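Ultley Dialogue Trust
Opportunities > Taking part > Evening conversation study

Call for participants: how neighbors talk about a shared decision

Ultley is looking for 20 adults to take part in a study of everyday conversation. We want to learn how people who live near each other, but don't know each other well, come to an agreement on a small local matter. The study is run from our Drundton office and led by Amna Chaudhry. Recruitment is open now and closes at the end of December.

You don't need any special knowledge, and you don't need to be good at speaking in front of others. We are interested in ordinary talk, including pauses, changes of mind and side topics.

What the study is for

Many towns ask residents to settle small questions together: where a bench should go, how a community garden divides its plots, when a shared hall can be used for music. Most research on these meetings looks at the result. We are looking at the talk that leads up to it. We want to know who brings up the first concrete suggestion, how people signal that they disagree, and what happens when someone who has been quiet starts to speak.

An earlier round in the Shaikh neighborhood used written diaries. People told us afterward that they had trouble remembering who said what, so this round uses recorded conversations instead. 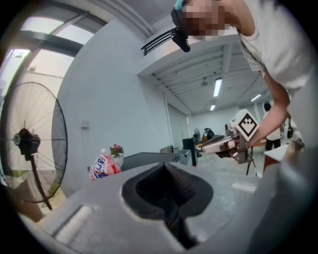 Photo: Ermira Perić / Ultley

Who can take part

You can apply if all of the following are true:

You are 18 or older.
You have lived in Drundton or in the Jamard district for at least 2 years.
You can hold a conversation in English. It does not have to be your first language.
You can come to all of your sessions in person.
You have not served on the town council or worked for it.

We welcome applications from renters, homeowners, people in shared housing and people living with family. Two people from the same household may both apply, but they will be placed in separate groups. If you took part in the diary round, you are not eligible this time.

What you will do

Each participant comes to 7 evening sessions over a period of ten weeks. A session starts at 6:30 p.m. and ends by 8:15 p.m., with a short break in the middle. You will be in a group of five, and the group stays the same from beginning to end.

At the first session you will get an information sheet, sign the consent form and meet the rest of your group. At each of the next five sessions, your group receives a one-page description of a local question and talks it through. The questions are made up for the study, so nothing you decide will be passed on to the town. A member of staff will be in the room to keep time but will not join in.

The last session is a one-to-one interview. We will play short parts of your group's recordings and ask what you were thinking at the time. You can skip any question.

There is also a short form to fill in at the end of each group session. It asks how satisfied you were with the outcome and whether you felt able to say what you wanted to say. Paper copies are provided, and large print is available.

Payment and expenses

You will be paid $63 for each session you attend, including the interview. Payment is made by check or bank transfer within two weeks of the session. If you leave the study early, you keep the payment for every session you came to.

Bus fares are paid back in full. Keep your ticket or a screenshot of it. Parking behind the building is free after 6 p.m., and there is a bike rack beside the side door. We can pay for a taxi if you have a mobility need, but please arrange it with us at least three working days ahead.

We can't provide child care on site. If you pay for a sitter, ask us for the child care form before your first session.

Recording and privacy

Group sessions are recorded in sound only. The recordings are typed up by our own staff, and names of people, streets and workplaces are replaced in the typed version. The sound files are kept on an encrypted drive in the Drundton office and deleted when the study ends. The typed versions are kept for five years.

You may withdraw at any time without giving a reason. If you withdraw, your interview and forms will be removed. It may not be possible to remove your words from a group recording, but we will not quote them.

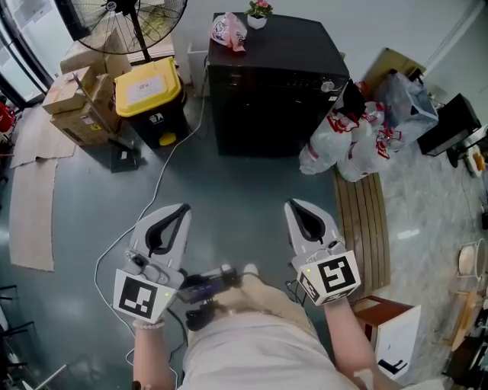 How to apply

1. Pick up an application form at the front desk or ask us to mail you one. The form is two pages long.

2. Fill in your contact details, the evenings you can come, and any access needs. Leave the box marked "group" blank.

3. Return the form by mail or in person. The front desk is open until 5 p.m., and there is a mail slot to the left of the main entrance for other times.

4. Wait for a phone call. Ermira Perić calls everyone who meets the conditions above, and the call takes fifteen minutes. She will check your details and answer questions about the schedule.

5. If you are offered a place, confirm it within one week. After that it goes to the next person on the waiting list.

Places are not given in order of application. We choose groups that mix ages, streets and lengths of time in the area. Everyone who applies will get a reply, and people we can't place may ask to be kept on the list for later studies.

Access

The session rooms are on the ground floor and have step-free entry from the parking lot. There is an accessible restroom on the same hallway. A hearing loop can be set up if you ask for it on the form. Water, tea and crackers are provided during the break, and you may bring your own food.

Questions

For questions about the schedule, payment or access, ask for Ermira Perić at the front desk. For questions about the research or how your information is handled, ask for Amna Chaudhry. Calls and messages are usually returned within two working days.

Please mention "evening conversation study" when you get in touch, as other studies are also recruiting.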